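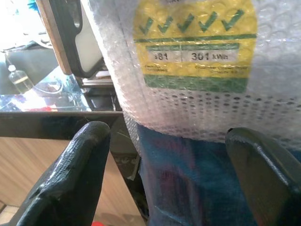

I have been a launderette person for most of my grown-up life, and I never meant to be. It started with a flat in Bisell where the kitchen was so small that you had to choose between a washing machine and a fridge, and I like butter. So every week I lugged a bag down the hill to the Luder on Bodin Street and sat there with a magazine and a bag of crisps. I thought I'd do it for a winter. Then I moved, and moved again, and kept finding reasons to stay within walking distance of somebody else's dryers. Friends found this very odd. To them a machine of your own is the moment you become a proper adult, bubble wrap, yellow energy label and all, and I do see the appeal — I've stood in the shop and stroked the doors. But I'd miss the place too much.

It's warm, for a start. If you've ever rented a house with single glazing you'll know what it means to sit somewhere properly warm in December, with your coat off, for the price of a wash. The windows steam up so you can't see the bus stop. There's a bench along the back wall with a split in the seat that everyone avoids, and a noticeboard where the same sofa has been for sale for as long as I can remember (£110, buyer collects, and nobody ever has). The wash I always pick takes 42 minutes. That's long enough to read something decent and too short to go home, so you stay put, and because you stay put you end up talking.

And the things people tell you! I've heard about divorces, hip operations and a truly shocking row over a hedge, all from people whose names I still don't know. There's something about watching your pants go round next to a stranger's that does away with small talk. You can't be grand in a launderette. I once sat beside a man in a beautiful overcoat who was washing a dog blanket and crying a bit, and we had a lovely chat about spaniels.

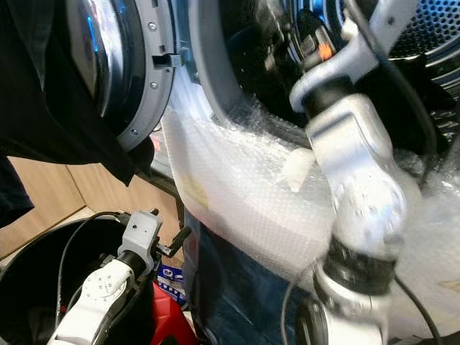

You do learn a lot about washing as well, mostly by getting it wrong. I used to cram everything into one drum to save money, whites with darks, towels with shirts, and it all came out the colour of an old puddle. The older customers put me right. Don't fill it to the top, they said, and use half the powder you think you need. Do your zips up. Turn your black things inside out, or they'll be grey by spring. One woman showed me how to shake each shirt hard, twice, before it went in the dryer, with a snap like a flag, and I've hardly ironed anything since.

The one thing they all agreed on was wool, and the rule was simple: take it home. I ignored this exactly once. I had a jumper from Gosberg, the knitwear shop by the old station, the most expensive thing I'd ever worn, and I put it in on a warm wash with the sheets. It came out fit for a toddler. I sat on the split bit of the bench and was given a toffee by someone I'd never met, and I have washed my jumpers by hand ever since, in the bath, on my knees, with the radio on.

It's a nice job once you stop resenting it. Lukewarm water, a small squirt of the gentle stuff, a bit of squashing about but no rubbing. Then I roll each one up in a towel and kneel on it, and lay it flat on the spare bed for two days while the whole room smells of sheep.

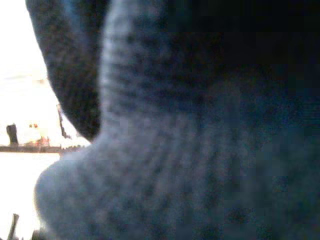

*Blue-grey ribs and plenty of fuzz: one for the gentle treatment.*

There used to be three launderettes within reach of me and now there's the one. The rent goes up, the machines get old, and a good secondhand washer costs less than it did. I worked out what I spend on Bodin Street in a year and it came to around £300, so the £700 model I'd been stroking in the shop would have paid for itself before very long. I told the woman with the snapping shirts about this and she gave me such a look.

So I'm still going, Saturdays, a bit after nine, when the big drum by the window is usually free. If it's your turn for the good bench, budge up.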